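Reference > Customs > Gesture > Pointing

December | Intan Krishnan

Pointing

Pointing is the act of stretching out a finger, hand or other part of the body to direct someone's attention. It is often called universal, a claim that deserves more care than it usually gets. Babies in many places begin to point at about the age of one, but adults differ a good deal in how they do it, and some prefer the lips, chin or eyes.

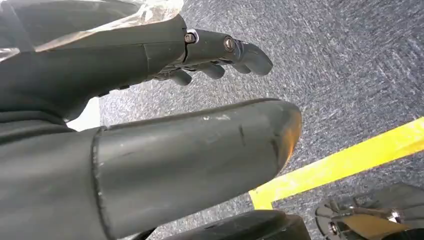

Index-style point on a robotic hand, with the other fingers curled under.

Manners

Guidebooks like to warn that pointing at people is rude "in most cultures". Few say how they know. The Numby survey, often quoted in support, put its questions to 573 people, nearly all of them students in the town of Osach, and asked what they thought of pointing without watching anyone do it. Daniyal Khokhar later called its conclusions "a list of what people's mothers told them".

Reaching and pointing

An old theory holds that the point began as a failed reach for something too far away. It is tidy and hard to test.
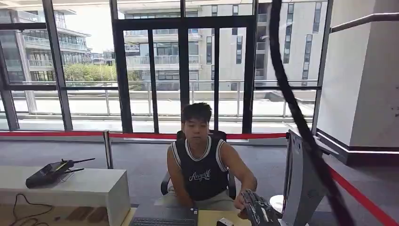

A man at a desk reaching towards a robotic hand.

Critics note that small children often point at things they plainly don't want, such as aeroplanes. Lachance's reply, that wanting comes in many kinds, has persuaded few readers.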